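Extended Warranties: Questions We Get Asked

Last updated 2014-01-07 by Usa Srisuk

I have been reading warranty contracts for the Drevard Household Money pages long enough to distrust most of them. The answers below cover plans sold in stores and online for appliances, computers and furniture. They are general, and your state may give you rights that go beyond them.

What am I buying when I buy an extended warranty?

Usually a service contract. The maker's warranty comes with the product and is already in the price. The service contract is a separate deal, often with a company you have never heard of, and the store gets a cut for selling it. Calling it a "warranty" makes it sound like more of the same thing. Read the name of the company at the bottom of the last page. That is who you will be calling.

The salesperson said most of these machines break in the second year. Is that so?

Ask where the number comes from. I have asked in plenty of stores and been shown a laminated card once. If a store truly believed its washers died after 14 months, you would think it might stock different washers.

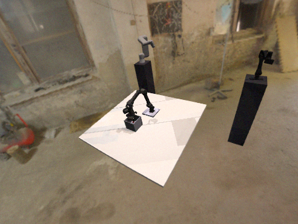
The same goes for "most customers take the plan." Maybe they do. It tells you how good the pitch is and nothing about how good the plan is.

How much is too much?

Compare the price of the plan with the price of one likely repair, then with the price of a replacement. A reader sent me her receipt for a Vastico refrigerator at $2,173. The three-year plan added $989. For that money she could have paid for a fair amount of repair work out of pocket, and if nothing went wrong she would still have the $989. She was also charged a $100 service fee per visit, which was on page four and did not come up at the register.

What does "full coverage" cover?

Whatever the contract says, minus the exclusions. Look for these words: cosmetic, consumable, misuse, power surge, pre-existing, improper installation. "Normal wear" is the one that causes the most grief. Some plans cover it, some leave it out, and a few manage to do both in different paragraphs. If you find that, get an answer in writing before you pay.

Doesn't the first year overlap with the maker's warranty?

Very often, yes. A three-year plan that starts on the day of purchase, sitting on top of a one-year maker's warranty, may give you two years of anything new. Some plans add small extras during the first year, such as food spoilage. Check the cap on those before getting excited.

My plan is with Edura and they say the part is "no longer available." Now what?

Find the section on replacement or buyout. Many contracts let the company pay you the "current value" of the item and close the plan. Current value is their figure, worked out their way. Ask for the method in writing, and send them prices for comparable models. I have seen offers go up after a polite second letter. I have also seen them stay exactly where they were.

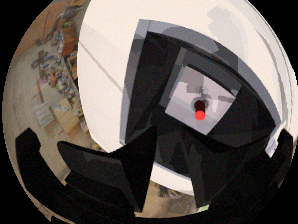 Can I cancel a plan after I have bought it?

Many contracts allow it, with a full refund during a short window at the start and a partial refund after that. Look for the heading "Cancellation" and send your request by a method that gives you proof of delivery. Keep a copy of everything.

I got a postcard saying my coverage is about to expire. Is it real?

Check it against your own paperwork before you call the number on the card. A lot of these come from companies that have no connection with your plan, and the words "final notice" mean very little when there was no first notice. Your plan provider's phone number is in your contract.

Is there ever a good reason to buy one?

Sometimes. If a big repair bill would put you in real trouble and the plan is cheap, paying for certainty can make sense. Chuensuk, for one, sells a laptop plan that covers drops and spills, and a person who carries a laptop on a bus every day may get use out of that. I would still check your credit card first – many cards add time to the maker's warranty for free, and hardly anyone reads that booklet.

What if the store says the price is only good today?

Then leave it. Plans are commonly sold for weeks after the purchase, and the offer has a way of turning up again in the mail.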